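The Little Fridge Gets Its Day

Small refrigerators used to be something you put up with until you could afford a bigger one. A growing number of cooks are choosing them on purpose, and they have plenty to say about it.

The first thing Viorica Nikolovski did when she moved into her one-bedroom was give away the refrigerator. It was a big one, tall enough to block the light from the kitchen window, and it had come with the place. Her landlord thought she was joking. She had it hauled off to a cousin's garage in January and bought a compact model that comes up to her hip.

"I cried a little when I saw the window," she told me. "There was so much sun in there! I'd been looking at a wall of freezer door for three weeks and I thought that was my kitchen."

I went to see her expecting to write a few paragraphs about small apartments. I came home, emptied my own refrigerator onto the counter, and found four open jars of mustard. So this story got longer.

People who live with little fridges are a wonderfully opinionated bunch. They'll talk about shelf spacing the way other people talk about their kids. They know which milk carton fits in the door and which one has to lie down. They all have a feeling about cabbage (it takes up half a shelf, and they buy it anyway). And they tend to shop more often, in smaller amounts, with a much better idea of what they already have.

Han-gyeol Song runs Amissah, a supper club that seats nine, out of an ordinary home kitchen with one compact refrigerator in it. When I first heard that, I assumed there was a second one hidden in a hallway. There isn't. He cooks what he bought that morning, and what he bought that morning has to fit.

"I draw the shelves on paper," he said. "Fish at the bottom, herbs at the top in a flat box, everything else argues for the middle."

His menus are built around that drawing. In winter there's a big pot of radish soup that never sees the fridge at all, because it goes from stove to table and gets finished. Pickles live in a cool cabinet by the back door until they're opened. Desserts are baked, or they're fruit. Last spring he got ambitious and tried a chilled custard for the whole table, and the only way to fit the cups was to take out every condiment he owned and stand them on the windowsill. The custard was very good. He hasn't made it again.

Where you put a small refrigerator matters nearly as much as what goes in it, and people get creative. I've seen them under stairs, at the end of a bookcase, and in one case beside a bathtub, which I loved and would never do. My favorite arrangement is the simplest one: right next to the table. You open the door, unload straight onto the tabletop, and you can see everything you own in one go. For chopping and packing lunches it makes a terrific little work station, and you barely have to move your feet.
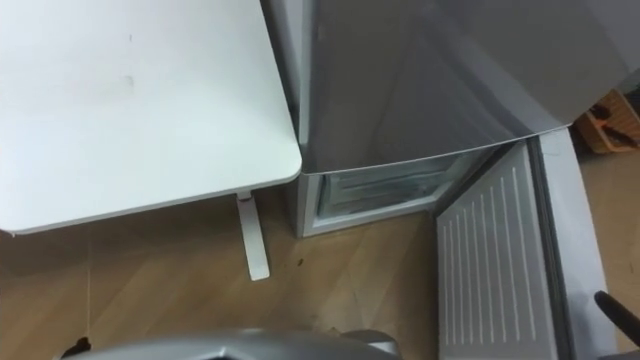 Side by side: a compact fridge with its door open, close by a plain white table.

Do leave room for the door. Da-eun Byun, who has been fitting out small kitchens for most of her working life, says the door is where nearly all the heartbreak happens. People measure the box and forget the swing. Then the fridge arrives, and the door opens nine inches before it meets a chair, and the bottom drawer won't come out.

Her method is low-tech and I've become a huge fan of it. She cuts the shape of the refrigerator out of a flattened carton and lays it on the floor, then cuts a second piece for the door and swings it around by hand. She leaves both pieces down overnight. If you trip on the cardboard when you get up for a glass of water, you've learned something.

She also asks which hand you reach with. Many compact models let you move the hinge from one side to the other, and it's worth checking the manual before you rearrange the whole room. And she asks everybody to follow the maker's advice about air space behind and beside the cabinet. "It needs to breathe out," she said. "Don't tuck it in like a baby."

Now, the inside. I collected a lot of advice for this story, and a fair amount of it was contradictory, but a few habits came up again and again. Clear boxes beat colored ones. Leftovers go at eye level, which on a short fridge means the top shelf and a bit of a crouch. Anything round is trouble. Seung-woo Min, who sells housewares at Trotton, decants nearly everything into square containers and writes on the lids with a grease pencil. He keeps one shelf bare at all times. I asked him what it was for and he looked at me as though I'd asked what a chair was for. "Tonight's dinner," he said.

Cleaning is the part that really won me over. My big refrigerator takes most of a morning and I put it off for months. Viorica does hers while the coffee brews. Everything comes out onto the table, shelves get a wipe with warm water and a little baking soda, then a dry cloth, then everything goes back. She runs an old toothbrush along the door gasket, where the crumbs collect. She swears the kitchen smells better for it, and I believe her.

It doesn't suit everybody. Iraís Cuautle has two teenagers and tried for one whole summer to manage with a small fridge while her kitchen was being redone. She's a cheerful person and she described it as "a very long camping trip." Milk was the problem, and watermelon. But she kept the little one when the work was finished, and it now lives on the porch, full of salsa, limes and whatever her neighbor brings over. She opens it more than the big one.

I haven't given up my own refrigerator yet. I have measured the spot by the table, though, and there's a piece of cardboard on my kitchen floor as I write. The mustard is down to two jars.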